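**Kemeys households to get a simpler way to sort their rubbish**

23/10/2018

People living in Kemeys will soon be able to put all their clean packaging out together, thanks to a new collection from local recycling firm Tellton.

The service begins on the Skamdale side of town and will reach every street within 15 weeks. Bottles, cartons, cardboard and tins can all go in one sack, to be picked up on the same morning as food waste. Glass still goes in the green box.

It follows a trial in August, when 17 streets near Govomville Road gave the idea a go. Families there filled roughly a third fewer black bags than before, and many of them asked to carry on once the trial was over!

Tudur Pugh, who runs collections at Tellton, said: "We were bowled over by how people took to it. One street had its sacks out before our crew had even finished breakfast. Most of us want to recycle more, and what puts us off is standing in the kitchen with a carton in one hand, wondering where on earth it goes. Now there's one sack and a short list to stick on the fridge."

Tellton is also asking people to think about the small bins in bedrooms, home offices and hallways. Drinks bottles and little boxes often end up in these and get tipped straight into the black bag on collection day. A quick look through before emptying is all it takes.

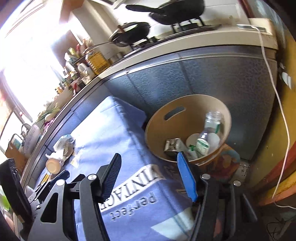
*Bottles, a paper cup and a small cardboard box in a household bin.*

Every home will get a starter pack with 2 rolls of sacks and the fridge list, in English or Welsh. Paper cups should stay in the general rubbish for now, though Tellton hopes to add them next year.

Drop-in sessions will be held at Kemeys Library, Skamdale Hall and the Govomville Road shops, where 3 members of the collection team will be on hand with sacks, spare lists and plenty of tea. No booking is needed and children are very welcome.

**Notes to editors**

Tellton collects household waste and recycling in Kemeys and Skamdale. Tudur Pugh is available for interview through the Tellton press desk.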